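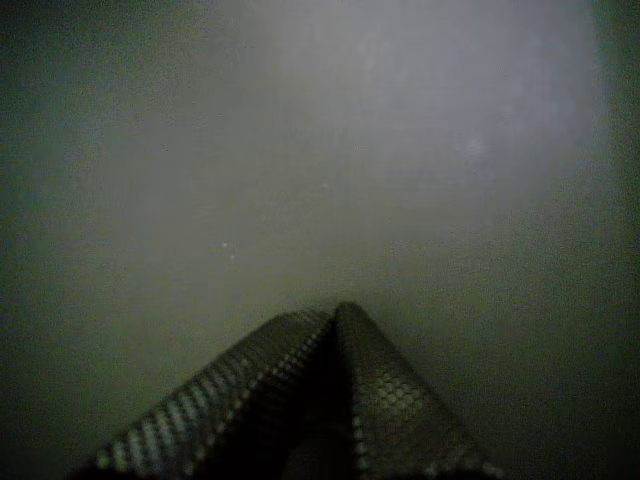

Rondoder releases Pronura 8, with gripper control for low-detail camera views

December 2023 – Rondoder today released Pronura 8, a new version of its control and perception software for small robot arms. The release is available to all current license holders and runs on the same laptops and controllers as the last one.

The main change is in how the software handles wrist camera images that contain very little detail. Against a plain gray background, earlier versions often lost track of the fingertips and stopped the arm. Pronura 8 follows the outline of each finger instead, and filters out small bright specks before it estimates where the tips are.
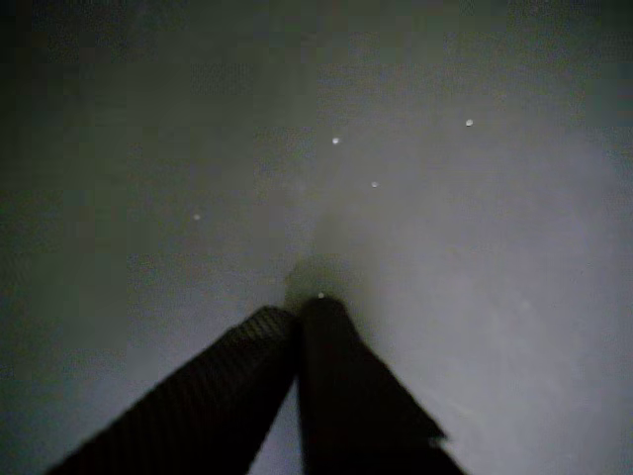

Gripper fingertips against a plain gray background, with small bright dots in view.

The new tracker was tuned on 932 recorded sessions, 70 of them set aside for testing. It works with ribbed and smooth fingers, and no markers need to be fitted to the gripper. Users can set how long the software waits before it reports a lost fingertip – the default is 14 frames.

Grippers already set up in an earlier version keep their settings. A finger profile can be redrawn by hand if the automatic outline is wrong, and saved under a new name.
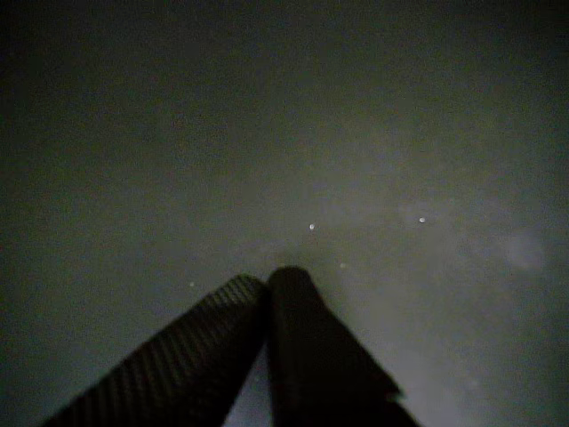
Two-arm teleoperation

Pronura 8 also brings changes for people who record demonstrations with two arms and two handheld controllers. Both arms now share one clock, and a session can be paused from either controller without ending the recording.

Cosetti, which has used the beta since February, records two-arm tasks on a tabletop with a laptop beside the arms. Its team asked for the shared pause and for shorter file names, and both are in this release. 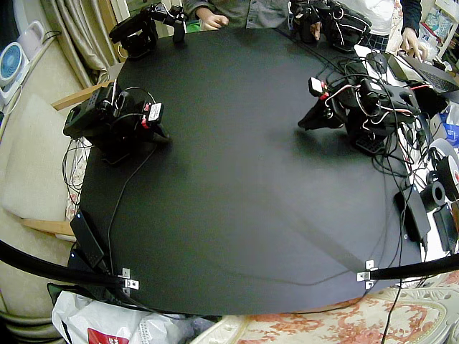
Availability

Pronura 8 can be downloaded from the Rondoder customer page. Sites that buy through Baldursdóttir will receive it with their next scheduled update. The older tracker stays in the settings menu for users who want to finish a project on it.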